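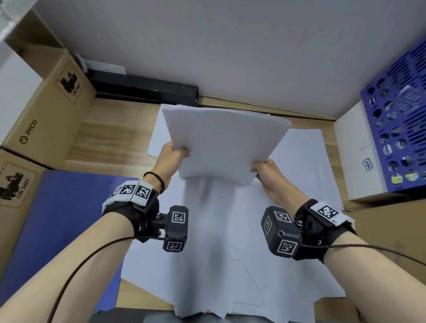
Clirkier opens its beard and hair bar range to stores outside Widthorpe

WIDTHORPE, October 2020

Hi, I'm Ghislain Kennedy, and I make Clirkier beard balm, beard wash and solid shampoo bars in a converted dairy shed just outside Widthorpe. I've never written a press release before, so if you're an editor and this isn't how they go, please pull out whatever you need and leave the rest.

The news first. From November, four of our products will be on shelves in shops other than our own, and we're bringing in a new one, an unscented beard balm called Kaplan. Up to now you could only buy from us at the shed door or at the Saturday market, and plenty of you have let me know (kindly, mostly!) that a two-hour drive for a tin of balm is a bit much.

Kaplan is the one people have been asking for. A lot of blokes love the feel of a balm but can't wear scent at work, or they live with someone who gets a headache from it, or they just don't want to smell like a cedar chest all day. I'm in the last group some mornings, and I make the stuff. It's beeswax, shea butter, jojoba and a little castor oil, and that's the whole list. Getting a balm to smell like nothing is much harder than getting it to smell like something, because beeswax has a strong honey smell of its own that I'm very fond of and that had no business being in this tin. We went through three suppliers before we found a filtered wax that stayed soft enough to scoop out with a thumb on a cold morning.

The name comes from Doğukan Aksoy, who did the early test batches with me. Kaplan is Turkish for tiger, and he reckons every beard product needs an animal. I wanted to call it Plain. He won, and I've come round to it.

The other three going into shops are our everyday wash, the peppermint shampoo bar and the original balm in orange and clove. Nothing has changed in any of them. Same colour, same recipe, same 100 g bar for the shampoo. The balm tins do have a new lid, a screw-on one, after quite a few letters about the old push-on lids coming open in gym bags. I'm sorry about your towels.

Hậu Đinh has joined us to look after the wholesale side, and I can't tell you what a relief that is. Hậu ran the counter at a barber supply shop for years and knows exactly how much room a small store has beside the till, so our starter order is small as well. It fits in one box, with a tester of each product, and you can reorder whatever sells without taking more of what doesn't. Shops that want to try us can write to Hậu through the contact page and ask for the Fastier order form. (Fastier is our name for the quick reorder list. It was meant to be a joke and then it got printed.)

Zoltán Szénási, who has been cutting hair on the main street in Widthorpe since well before I had any to cut, will be the first to stock the full range. "I've used the orange and clove on customers for two winters and they ask me what it is before they've left the chair," Zoltán said. "I'm putting the unscented one by the mirror. Half of them will want that one and they'll argue with the other half."

If you buy direct from us, carry on as you are. The shed will still be open, and the market stall will still be there with the slightly wonky awning. We'll also keep making the small seasonal bars that never go to shops, with a pine one next and then probably something with lavender, if the plants along the driveway behave themselves. Bring back your empty tins and we'll wash and refill them for you, whichever lid they've got.

We make everything in small batches, so the first lot of Kaplan won't be huge. Orhun Kurtuluş, who pours and labels with me, is already giving me looks over the size of the next wax order. If your local shop runs out, ask them to let Hậu know and we'll get more to them as soon as it has set and been checked.

Samples of Kaplan are available for anyone who writes about grooming or small local makers. Tell us your beard length, if you have one, and we'll pop in a wash to match. For interviews, photos of the products or a visit to the shed, contact me, Ghislain, through the Clirkier contact page. I'm usually making balm in the mornings, so afternoons are best.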